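Let the Hands Be Slow

I have wanted to write about the Stedeck rental for a while, and after a month with it I finally can. Stedeck is the tabletop package from Lilard: a two-armed robot with proper fingered hands, a felt work mat, the teaching software and 4 hours of phone help. You rent it by the week. We had ours on a table in the back office, and I looked forward to coming in every single morning!

My argument is simple. Small shops like ours should stop asking how fast these things are and start asking what they can be taught to hold. Speed is what the brochures for fixed arms sell you, and if you pack one kind of box all day, fine, buy one of those. We pack gift bags. Snacks, pouches, pet toys, odds and ends, all on the same order. 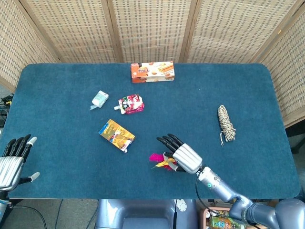

Soft and floppy things are where I got really excited. A carton has edges and a hand can find them. Feathers don't, and rope changes its shape every time you put it down. Pornthip Ratanaporn, who taught most of our routines, spent a whole Wednesday on feathers alone and went home happy – I would have thrown the manual at the wall.

I do have complaints. The software saves only 50 routines before it wants you to delete something, and the rental price jumps after week four for no reason I can find. Güven Ekinci thinks the money would be better spent on a second packing table, and for a shop with steadier orders he may well be right.

Still, I'd rent it again in March, when the mixed orders pile up. Ask Lilard for the longer teaching session if you do the same. The short one barely gets you past boxes.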